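Section 6: Placing the Casier Bedside Air Monitor

Skip the maker's quick card. It says the monitor "works anywhere," and we have yet to meet a sensor that does.

1. Pick a spot at least 14 inches from the pillow. Breathing on the unit raises the reading, whatever the box claims.
2. Plug in the Yaman adapter and wait for the amber light.
3. Leave the unit alone for almost 2 hours. The "instant" mode gives you a number, but we would not trust it.

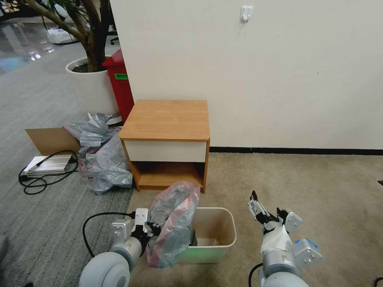
Height matters more than the room you choose. Carpet sheds dust each time it is walked on, so a unit on the floor will read high. A small nightstand like this one, with a drawer and an open shelf underneath, gives you two choices – use the top. The shelf is closed in at the sides, and air sits still in there.

4. Open the Gestovex app and tap Set Baseline. If it shows more than 375, air out the room and try again before you blame the unit.

Note: The app will suggest a Sostine filter plan at this point. You can decline. We saw no change in readings with it.

Caution: Do not cover the rear vents or wipe them with a damp cloth.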